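Carnatum moves cable gland line to new nylon compound

Wednesday, October 21, 2026

Carnatum will change the material used in its cable glands and small terminal housings starting in January, the company told distributors this week. The new parts will be molded from a glass-filled nylon compound in place of the polycarbonate blend used until now.

The change covers 195 part numbers. Dimensions, thread sizes and mounting hole patterns stay the same, and the new parts can be used alongside older ones in the same panel. Part numbers will keep their current form with the letter N added at the end. Stock of the old material will be sold until it runs out, and open orders will be filled with old parts unless the customer asks for the new ones in writing.

Seo-ah Shin, product manager for enclosures and fittings, said the request came mainly from customers who install panels outdoors or near cutting fluids.

"We had returns where the locknut had cracked after a year or two next to a coolant tank," Shin said. "The old blend was fine in a clean cabinet. A lot of our parts don't live in a clean cabinet anymore."

The company ran sample parts in its own lab before settling on the compound. Glands were tightened to the rated torque, left in oil and coolant for 11 weeks, and then opened and closed 400 times. Carnatum said it will send the test report to any customer with an open account. Parts for use in hazardous areas are not included in the change and will go on being made in brass.

Colors will differ slightly. The gray parts will be a shade darker than before, and customers who need a close match on visible panels are advised to order all the pieces for a job at the same time. Black parts look the same in both materials.

Prices for most sizes will not change. The three largest gland sizes will go up when the new list takes effect, because they use more material and take longer to cool in the mold. Azadeh Bakhtiari, who handles distributor accounts, said the new list will be mailed before the end of the year.

Pokorus, which buys Carnatum glands for its pump control boxes, has been using early samples since spring. Tsung-han Tsai, the purchasing lead at Pokorus, said the assembly crew noticed that the new locknuts are stiffer and need a proper wrench.

"You can't finish them by hand the way some people used to," Tsai said. "We changed our work sheet and that was it."

Mestari, a panel builder that stocks the full range, said it will keep both materials on separate shelves through the changeover and mark bins with the new suffix.
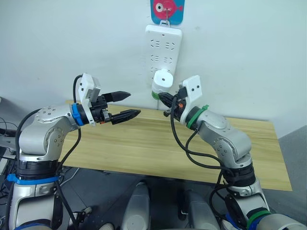
Two robot arms over a light wooden table, the left one fitted with a black two-finger gripper.

Drawings and data sheets for the new parts are being added to the Carnatum catalog in batches, starting with the metric sizes. Inch sizes will follow. Customers with approved-parts lists may need to file a change notice on their side, and Carnatum has prepared a two-page letter for that purpose.

Samples are free for up to one bag per size. Requests should go to the regular sales contact and list the current part number, the cable diameter and the panel thickness. Technical questions about chemical exposure can be sent to Shahram Nazari in the materials lab, who asks that customers name the fluid and the working temperature.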